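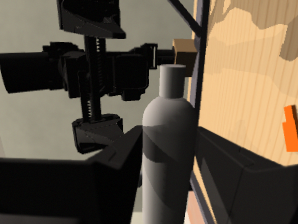 시뮬레이션으로 데모 모으기: 작업 갤러리

안녕하세요! 요즘 제가 푹 빠져 있는 프로젝트 Dindo의 화면을 올려 봅니다. 로봇 팔을 가상 환경에서 직접 조종해서 물건 다루는 예시를 잔뜩 모으고, 그걸로 정책을 학습시키는 일이에요. 실제 로봇은 Ruvville 작업실에 있는데, 데이터의 첫 묶음은 전부 시뮬레이션에서 뽑고 있답니다.

병과 두 손가락
맨 위 화면은 손목 쪽 시점이에요. 가까운 그리퍼의 까만 손가락 두 개 사이에 회색 병이 서 있죠. 라벨도 글씨도 없는 밋밋한 병인데 저는 이 단순함이 꽤 마음에 들어요. 질감은 나중에 무작위로 입히면 되니까요 :)

건너편 그리퍼
왼쪽 위에 나사산이 훤히 보이는 녀석이 또 다른 그리퍼입니다. 벽이 연한 회녹색이라 시커먼 윤곽이 또렷해서 보기 좋더라고요. 병목 뒤로 작은 나무 블록도 빼꼼 보이고, 오른쪽 나뭇결 패널 쪽에는 주황색 물체가 살짝 걸쳐 있어요. 이렇게 일부만 보이는 물체가 섞인 데이터를 저는 일부러 골라서 남겨 둡니다. 깔끔한 장면만 먹인 모델은 물건이 조금만 가려져도 헤매거든요.

지금까지 모은 양
2019년 12월 11일 기준으로 에피소드 1,535개! 물체 배치는 21가지고, 배치마다 조종하는 사람을 두 명씩 바꿔 가며 녹화했어요. 한 사람 것만 쓰면 그 사람 손버릇까지 배워 버려서요 (제 경우엔 잡기 직전에 멈칫하는 버릇이 있습니다...).

녹화하면서 적어 둔 것들
병은 목보다 몸통을 잡는 쪽으로 통일했어요. 처음엔 제각각 잡았더니 학습 곡선이 영 엉망이었고, 결국 Norbert Bakos 님과 기준을 다시 정했습니다. 실패한 시도도 지우지 않고 따로 표시만 해 둬요. 재생 도구는 Kiss를 쓰는데, 다섯 배속으로 돌려 보면 이상한 궤적이 금방 눈에 띄어서 검수가 한결 편해요.

다음 묶음에서는 조명 위치랑 벽 색을 바꿔 볼 생각이에요. 내년 6월쯤엔 Nurkov 팔에도 올려 보고 싶네요. 파일 형식이나 조종 장치 설정이 궁금하신 분은 댓글 남겨 주세요!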